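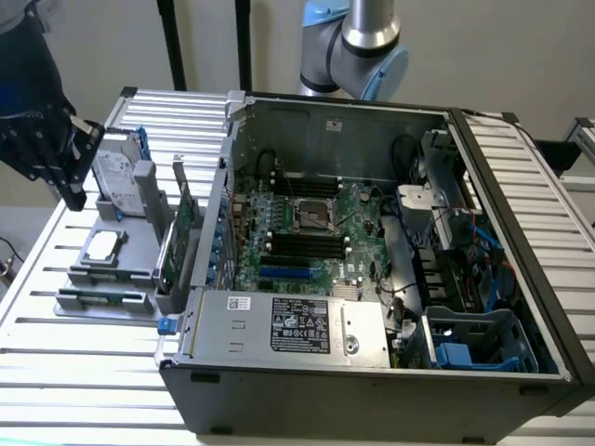 The Grip That Reported Itself Sound

Automation | Faults and Safety

The cell at Memetti had run 174 drive transfers without a stop when it let go of one. The hard drive fell from a height of less than a hand's width, landed on its corner on the motherboard of an open desktop tower, and bent pins in an uncovered processor socket. The arm carried on to the drive cage, opened its fingers, closed them again and logged the transfer as complete.

The last part is what kept the cell shut down. A dropped part is an ordinary event in a workshop that strips and rebuilds used computers. A dropped part that the controller records as fitted is a different class of fault, and it took the company most of June to trace it.

Memetti refurbishes office machines. The tower goes on its side with the side panel off, and parts waiting to be fitted stand in a grey fixture beside it, each in its own slot or recess. Drives are picked from the fixture by a two-armed cell supplied by Lundus. One arm does the picking. The other works from the far side of the case and is used mainly to hold cables clear. The control software is Rodelon, which Lundus sells with the cell.

On the shift in question the second arm was parked. Two technicians were in the room and neither was inside the marked area. The first sign of trouble was a power-on test further down the line, where the tower failed to start. The technician who opened it found the drive lying across the board with its bracket still on.

What the log showed

Rodelon records three values at each grip: finger position, motor current and a single flag marked HELD. The flag is set when the fingers stop short of fully closed and the current rises above a threshold. In the faulty transfer both conditions were met at the fixture and the flag was set. It stayed set for the whole move, including the part of the move when the fingers had nothing between them.

Lundus first suspected the current sensor. It was swapped, and the old one tested within limits on the bench. Attention then turned to the finger pads, which were worn but within the service interval. Neither finding explained the flag.

The explanation was in the software. HELD was a latched value. It was written once, at the moment of grip, and cleared only by a release command. Nothing between those two points read the fingers again. A drive could leave the gripper at any stage of the journey and the flag would still say it was there. The option to poll the fingers during a move existed in the settings, and had been turned off during commissioning to stop nuisance alarms when the arm accelerated.

The release check was no better. At the cage the controller looked for the fingers to reach their open position, which they did. It did not compare the width before and after.

Why the drive slipped

A latched flag does not drop anything, so there remained the question of the slip itself. Here the trail led back to the fixture.

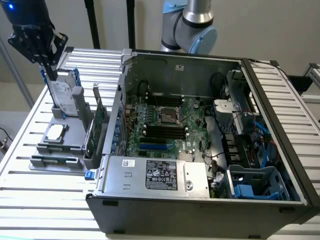 Drives stand upright in their slots, and the depth of a slot decides how much of the drive is left for the fingers. The original fixture had been machined. Its replacement was printed by Nartey from the same drawing, with one change: the drive slot was made deeper by 3 mm so that drives with a bracket attached would stand without tipping. The change was agreed by email and never reached the person who maintained the pick positions.

The arm was therefore closing on a smaller area near the top of the drive. On most drives this was enough. The faulty pick involved a drive whose label had begun to lift at one corner, and the pad had closed partly on loose paper. Marks on the label matched the pad pattern and showed it had moved. There was also a tight fit in the slot. A drive that enters the deeper slot at a slight angle binds against the wall, and the pull needed to free it works directly against the grip.

Lundus measured that pull on the bench. A drive seated squarely came free with very little force. One seated at an angle needed 14 newtons, close to the limit of what the worn pads would hold. The arm would lift such a drive, but with the pads already sliding, and any jolt on the way to the case could finish the job – the sharpest change of direction in the programmed path came directly over the processor socket.

That path is the detail most readers with a similar cell should check. The straight line from the fixture to the drive cage crosses the whole motherboard. It was chosen for speed. With the case open and facing upwards, everything on the board is beneath the load.

The safety question

The site's risk assessment had treated a dropped part as damage to stock only. That held while people stayed out of the marked area during a run. It did not cover the state in which the cell was left after a false report. With the transfer logged as complete, the software released the guard interlock and showed a green status. A technician reaching in at that point would have met a loose drive, which is a small matter, and an arm that believed itself to be empty, which is a larger one. If the drive had jammed between finger and cage instead of falling early, the next homing move would have started with the part still trapped and the guard open.

No one was hurt. The assessment has been rewritten so that a release must be confirmed before the interlock opens, and homing is blocked until it is.

What was changed

Polling is back on. To deal with the nuisance alarms, Rodelon now ignores finger readings for a short window at the start of each move and compares width continuously after that. HELD is recalculated on every reading. A lost part stops the arm where it is and leaves the guard locked until a technician acknowledges the fault at the panel.

The pick position has been lowered to suit the deeper slot, and the slot mouth has a chamfer so that drives settle square. Nartey now stamps a revision letter on each fixture, and the cell asks for that letter at start-up. The path goes up and along the back of the case before turning in to the cage. It adds a little time to each transfer.

The pads have moved to a shorter service interval. Lifting labels are pressed down or removed before a drive goes into the fixture, a manual step that Memetti would prefer to be rid of.

The revised cell was run for 200 transfers with drives deliberately set at an angle. It lost two. Both were caught within the move, both stopped the arm, and in both cases the drive landed clear of the board. Lundus is testing a softer pad compound and has asked its other customers to check whether polling was turned off on their own cells. Replies are still coming in.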